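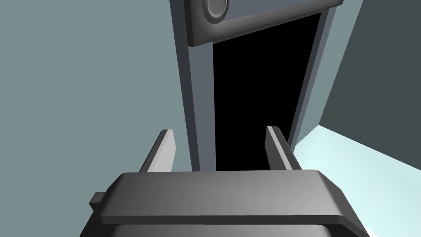
Lerato Coetzee writes that her door closed fine for a week and then began to stop a hand's width short of the latch, and asks whether the closer has to come off the wall again. It does not. A closer that slows down in the first weeks needs its valves set a second time, as described in steps 6 to 10.

Section 4. Mounting and adjusting the Bindex door closer

Before you start

Read section 3 first if you have not yet chosen the spring size. The closer is supplied at size 3, for interior doors up to 36 inches wide. Check that the door swings freely on its hinges with no closer attached. If it rubs on the floor or binds against the jamb, fix that first. A closer will not pull a binding door shut, and turning up the spring to force it will wear out the hinges.

You will need the paper template from the box, a pencil, a drill, a No. 3 Phillips screwdriver and the small hex key taped to the inside of the cover.

CAUTION: The closer body holds oil and a compressed spring. Do not open it. Do not back a valve screw out past the face of the body. Oil will spray out and the closer cannot be refilled.

Mounting

1. Tape the template to the pull side of the door, with the fold on the top edge and the arrow pointing to the hinges. For a left-hand door, turn the template over.

2. Mark the four holes for the body and the two holes for the arm shoe. Remove the template and drill. For wood doors use the self-tapping screws. For hollow metal doors and frames use the machine screws, and tap the holes.

3. Fix the body to the door with the valve screws facing away from the hinges. Tighten all four screws by hand.

4. Fix the arm shoe to the frame face. Do not tighten it fully until the arm is on.

5. Press the main arm onto the square shaft and fit the shaft screw. With the door closed, adjust the length of the forearm until it stands at a right angle to the frame, then join the two halves of the arm. Tighten the shoe.

Note: If the frame face is too narrow for the shoe, order the Bindex drop plate, part 148. Do not drill closer to the edge of the frame than the template shows.

Adjusting

6. Open the door to 90 degrees and let go. It should close in five to seven seconds.

7. To slow the main swing, turn valve S clockwise. To speed it up, turn it counterclockwise. Turn no more than one eighth of a turn at a time and try the door after each change.

8. Set the last few inches with valve L in the same way. The door should latch with a click and without a slam.

9. If the door still stops short with valve L opened half a turn, add spring power. Turn the spring nut at the end of the body clockwise, two full turns, and repeat steps 6 to 8.

10. Set the backcheck (valve B) last. It should slow the door when someone pushes it hard. It is not a doorstop, and a wall or floor stop is still needed.

Note: Oil thickens in the cold. Doors to unheated rooms may need to be set again in June and once more when the heating comes on.

Refit the cover and keep the hex key with this guide. Check the arm screws after the first 200 openings, then once a year.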